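About Kerico

G'day, I'm Rocío! I run Kerico, a little Spanish conversation school above the bike shop in Oralstead Lane, and if you've ever stood at a bus stop wondering what all the laughing upstairs was, well, that was probably my intermediate group doing the subjunctive.

I started teaching in December, years ago now, with two students and a whiteboard that wouldn't wipe clean. One of them was Berenice, who wanted to talk to her nan in Puebla without her mum translating. She did six terms with me, went over for a wedding, came home and asked for a job (she got one, she runs our beginners' nights and she's far more patient than I am).

We teach Mexican Spanish mostly, because that's what I grew up with in my family's kitchen. Gumaro is from further south and argues with me over every second word for drinking straw, and the students love it. If you learnt the Spain version at high school, don't stress, you'll be fine after a couple of weeks and you can keep your vosotros for holidays.

Classes are capped at 13 people. I tried 16 once and the quiet ones got quieter, so back down it went. You'll talk from the first night, even if all you've got is your name and what you had for tea. We don't do exams and I don't give homework in the strict sense, though I will ask whether you listened to the song!

We moved into this place last winter after our old hall was sold. I'd been after somewhere with decent windows for ages, and the mornings up here are gorgeous. We sit around one table with our notes and a cuppa, and nobody gets stuck in the back row.

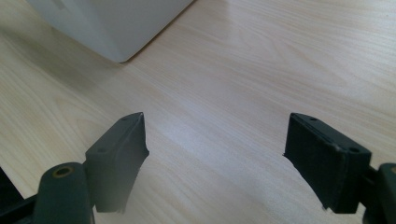 Fees are by the term and you can pay in two goes if that's easier, just ask me. Concession card holders get a discount, and if you miss a night you're welcome to tag along with another group that week. Parking out the front is a bit of a nightmare after five, so try the street behind the library.

Not sure of your level? Come up for a chat before term starts. It takes ten minutes, I'll put the kettle on, and we'll work out where you fit. The stairs are on the left of the bike shop, and the buzzer does work, you just have to lean on it.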